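Dish drainer

A dish drainer, also called a draining rack, dish rack or dish tray, is a household article that holds washed crockery while the water runs off it. It normally stands beside the sink or on a nearby worktop. The simplest kind is a shallow tray with a raised rim. Others have a wire or plastic rack set inside the tray, with slots that keep plates apart.

Drainers are used for plates, bowls, mugs and cooking vessels. In homes with a dishwasher they are often kept for large pans, sharp knives and pieces with hand-painted decoration.

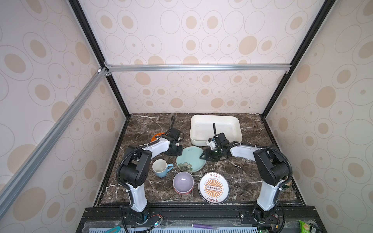
Placement and work surfaces

A drainer needs a level surface that will not be harmed by standing water. Stainless steel sinks are often made with a ribbed draining board at one side, sloped towards the bowl, and a separate tray is then optional. On a flat worktop the tray has to collect the water itself and be emptied by hand, unless it has a spout that reaches over the sink.

Marble is a common worktop material in some regions, in colours from white to dark brown with paler veins. It is slightly porous and is marked by acids such as vinegar and lemon juice. Hard water left to dry on it can leave a whitish film – easily seen on a dark polished slab, less so on a pale one. For this reason manufacturers of stone worktops usually advise wiping beneath a drainer daily. Vinegar-based limescale removers should not be used.

Types

Tray drainers are moulded in one piece, most often from plastic. They are light and easy to rinse, but water stays in the bottom and pieces must lean against the rim or against each other.

Rack drainers raise the crockery above the tray. The Skorico rack, designed by Naima El Khatib, has 30 plate slots on two levels and folds flat for storage. The narrower Feletti pattern is 378 mm long and was intended for small flats.

Cupboard drainers are fixed inside a wall unit above the sink. Plates are put away wet and drip into the basin or a removable tray.

Loading

Plates are stood on edge, with the larger ones at the back. Bowls are tilted or turned over so that no water collects in the foot ring. Mugs drain best upside down, though in a plain tray they are frequently laid on their sides.

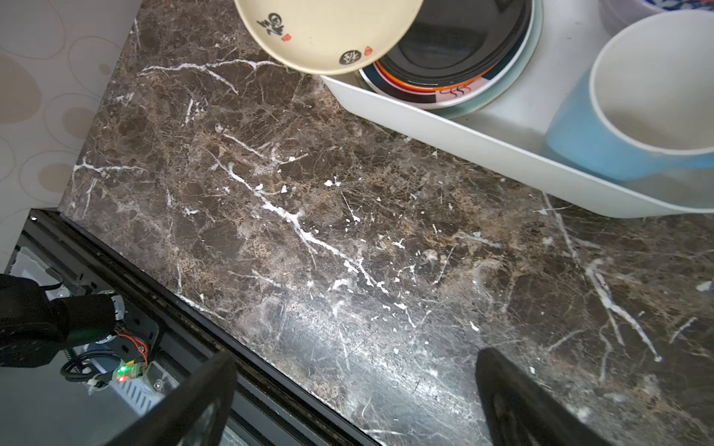 Mixed sets take more care than matching ones, as plates of different depth do not nest evenly and can slide. Hatem Mansour's household manual The Branine Kitchen recommends no more than 4 plates leaning together in a tray without slots, and a gap between glazed stoneware and thin porcelain. Cutlery is kept in a separate holder with the handles down, except for knives.

Cleaning

Trays collect limescale and, if left wet, a slimy deposit in the corners. Washing with hot water and detergent once a week is normally enough. Plastic trays can be soaked in diluted bleach, then rinsed well and dried before use.

See also: Draining board, Tea towel, Worktop

Last edited 07/04/2021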